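Cell 2 notebook, Murnia garden set
01/12/2022

Carroll wants a yes or no on whether the hand-led demos are good enough to train on, or whether we go back to driving the arms remotely from the desk. I have been asked to write down what I think and not what I would like. So: I am not convinced by either, and less convinced by the numbers going round in the Metcombe email.

The claim is that 2,000 demos gets you a policy that clears the table whatever is on it. It may do. But 2,000 demos by the same operator, with the same habits, is a lot of copies of one person's habits. Fiachra Mac Suibhne did nearly all of the April batch and you can tell. He goes in with the right arm first, waits, then brings the left in. The policy we trained on that batch waits too, for no reason it could know.

Setup for the session: both arms, remote control from the leader pair, wrist cameras on. Marble top left in. I asked for it to be swapped for the plain one because the white veins confuse the edge finder, and was told the veins are good for variety. One marble top is not variety.

Task as written on the sheet: right arm holds the beige pad still, left arm picks up the green glove. Trowel and grapes stay where they are and count as clutter.

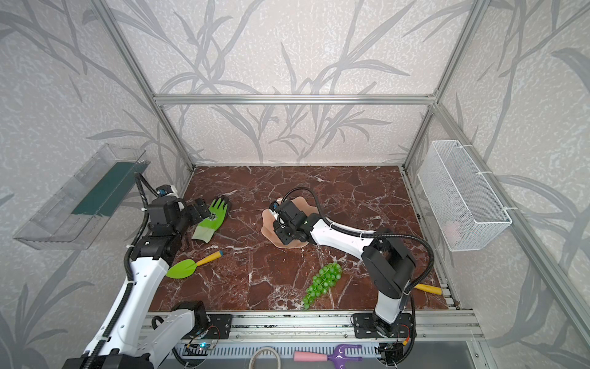

Runs

First 9 attempts, both arms by remote. Two I would keep. In the rest the left gripper closed on a fold of the palm and dragged the glove along the table before lifting, and the operator carried on as if that were fine. If we label those as successes the robot will learn to drag. They are marked "success" in Fonemo at the moment. I have asked for that to be changed.

The right arm is pressing too hard on the pad. There is no force feedback on the leader side, so whoever is driving pushes until it looks held, and "looks held" drifts through the session. Joint currents on the shoulder crept up from run to run. Compare with the hand-led ones, where you feel the contact yourself and stop.

Against hand-led: your own arm is in every camera view, the wrist cable gets shoved about, and you can't do both arms properly unless there are 2 of you. We tried it that way and spent most of the time apologising to each other.

Things to sort before the next batch
– Relabel the dragged gloves. Dragging is a fail.
– Cap the right arm's downward push in software. Fiachra says this will make the demos feel mushy. Fine.
– Somebody else drives for half the batch, preferably left-handed.
– Move the trowel and the grapes between runs. If they never move they are scenery.

For Carroll: no, not yet. Ask me again when the relabelling is done and we have trained on the clean set alone. My guess is that it does as well as the full one, but I have no result to back that up.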